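**Parallel jaw vs. soft fingers for mixed small stuff - which one first?**

**tablesaw_ned** - August 29, 2024

I have budget for one gripper this quarter and I keep going back and forth. The arm is the Kemlow six-axis we already own, controller is stock. The job is picking kitchen and grocery items off a table and putting them in a bin, one at a time, no conveyor. Items change every run.

Two candidates:

- Pritstead parallel jaw, 100 mm stroke, force control through the tool port, rubber pads included
- Mousavi soft gripper, four pneumatic fingers, needs air and its own valve box

Price is close enough that I don't care. I've read the spec sheets. What I want is to hear from people who ran either one on things that aren't blocks and soup cans.

---

**gantrygoat**

Pritstead. We've had one on a Kemlow for over a year and the only thing I've replaced is the pads. The position readback is good enough to tell whether you're holding something or not, so you get grasp detection without adding a sensor. With the soft one you'll be guessing, or putting a camera on the wrist.

Also, air. If you don't already have a compressor in that room, you will hate having one.

---

**lowpassfilter**

I'd go the other way. We ran both on the same arm last year. The parallel jaw is great on anything with two flat sides and okay on cylinders. On anything domed or tapered it either slips up off the slope or you crank the force and mark the item.

The Mousavi isn't fast and it isn't precise. But it gets around things with a bad shape, and if your approach is off by a few millimeters it still closes on something.

gantrygoat is right about the air. We put the compressor in the hall and ran a line under the door.

---

**gantrygoat**

> or you crank the force and mark the item

That's a tuning problem. Set the force limit low, close until it stalls, lift 10 mm, check width, then go. If the width dropped, it slipped. Retry with a bit more. It takes a second longer and I haven't crushed anything since I set it up that way.

---

**lowpassfilter**

It works on rigid things. On a thin plastic cup the wall gives before the force limit trips, so the width keeps dropping and your check can't tell "slipped" from "squeezed." I spent most of August on exactly that. Below a certain force the Pritstead readings are mostly friction in the drive anyway.

---

**tablesaw_ned**

Cups are on my list, so that matters. How many grasps are you both talking about? I'm trying to tell apart "we tried it one afternoon" and "we have a log."

---

**lowpassfilter**

We have a log. 900 attempts split evenly between the two grippers, same items, same table, same operator resetting. I can't post the sheet but overall the two came out within a few points of each other. The difference was all in which items failed. Parallel jaw lost on domes and bags. Soft fingers lost on flat things, cardboard especially, and anything thin lying flush with the table. It just can't get under.

---

**gantrygoat**

So it's a tie and he should buy the one that doesn't need a compressor.

---

**lowpassfilter**

It's a tie on our mix. His mix may be all cups. Or all cardboard.

---

**wirenut_delta**

Third option, get suction. The Pudeck cup tool is cheap, it bolts right onto the Kemlow flange, and it will take flat cardboard and sealed lids all day. I know it wasn't on your list.

Where it falls down: woven or porous surfaces, anything with a wrinkle under the cup, and bundles. If your item is loose pieces in a sleeve, you pick up the sleeve and the contents slide to one end. Then the load is swinging and the arm faults on torque if you move at any speed.

---

**tablesaw_ned**

I looked at the Pudeck. My worry is that half of what I have is wrapped in film, and film wrinkles. But I'd be open to it as a second tool if someone makes a changer that isn't terrible.

---

**wirenut_delta**

The changers are all somewhat terrible. Budget around 51 grams of play-killing shims and a lot of patience. Kidding about the grams, but do check repeatability after every swap, because ours moved enough to throw off the camera calibration.

What camera are you using, by the way? That will matter more than the fingers for anything clear.

---

**tablesaw_ned**

Overhead stereo, fixed mount. I haven't tried it on clear plastic yet. I assumed it would be bad.

---

**lowpassfilter**

It will be bad. Ours gave holes in the depth map wherever there was clear plastic, or it gave the depth of whatever was behind it. We ended up segmenting in color and assuming a fixed height per item type. Ugly, but it works if you know the catalog in advance.

A patterned cloth helped a little with stereo matching on the table plane. It did nothing for the items themselves.

---

**gantrygoat**

Can you tell us what's actually on the table? "Kitchen and grocery" could be anything. We've been arguing about cups without knowing what kind of cup.

---

**tablesaw_ned**

Fair. These are from the set I want to start with. The dome cup is the one I'm most worried about, then the straws. The straws are in a clear sleeve with two rubber bands on it. The little jar should be easy for anything, and the cardboard strip is there for the flat case. 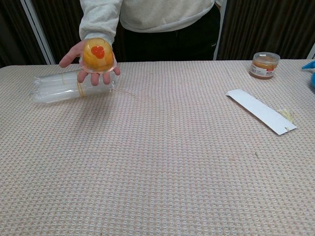
**wirenut_delta**

Okay, with that list I take back part of what I said. Suction on a dome is asking for trouble unless you hit dead center, and your camera isn't going to give you dead center on clear plastic. I'd only use the Pudeck for the cardboard.

For the cup I'd want fingers that go under the rim. Doesn't matter much whose. If the rim flares out you can hang the whole thing off it and barely squeeze at all.

---

**gantrygoat**

Agree on the rim. That's doable with the Pritstead, by the way. Print a pair of fingertips with a shallow lip, two screws each side. Come in low, close to just under the rim diameter, lift. You're not relying on friction so the force limit stops mattering.

It does need the item to be rim-up and clear of its neighbors. If the rim is down on the table, different problem.

---

**lowpassfilter**

And a lipped fingertip is worse on the straws. You'd be holding a round bundle on two thin edges. With flat pads I'd grab it across the middle between the bands and keep the force up, it should take it. With the soft gripper I'd expect the bundle to sag or roll in the fingers. We never got a good number on anything long and thin with the Mousavi. Everything rotated.

So on this set I come out at: cup - soft gripper or lipped jaw. Straws - flat jaw. Jar - anything. Cardboard - suction, or a jaw with a thin nail on it if you can tolerate scraping the table.

---

**tablesaw_ned**

That's three of the four where the parallel jaw is at least in the running, if I can sort out the fingertips. Is there a shape that does the rim and still has a flat area for the bundle?

---

**gantrygoat**

Yes, flat pad on the upper part of the finger, lip at the very bottom, about 3 mm. For the straws you go deeper so the bundle sits against the pad and the lip is underneath it. You need clearance between the item and the table for that lip, so you have to come down slowly and let it ride along the cloth. Cloth is forgiving. On a bare table I'd put some compliance in the wrist.

Watch that the lip doesn't catch the cloth and drag it. Mine did, and everything on the table moved with it. Tape the corners or clamp it.

---

**lowpassfilter**

I still think the soft gripper is the better buy if the item list is going to keep changing. Printing new fingertips every time somebody adds a product gets old. But for a fixed set like this one I wouldn't argue too hard.

---

**wirenut_delta**

One practical thing. Run the cup with something disposable of the same weight before you run it with a full one. I cleaned pudding out of a wrist joint once and the connector was never right again.

---

**tablesaw_ned**

Noted. Ordering the Pritstead and I'll print the pad-and-lip fingers before it gets here. gantrygoat, if you have a file for yours, I'd take it, even if the screw spacing is different.

---

**gantrygoat**

Sent. Spacing is for the older jaw plate, so measure yours first. I think they moved the holes.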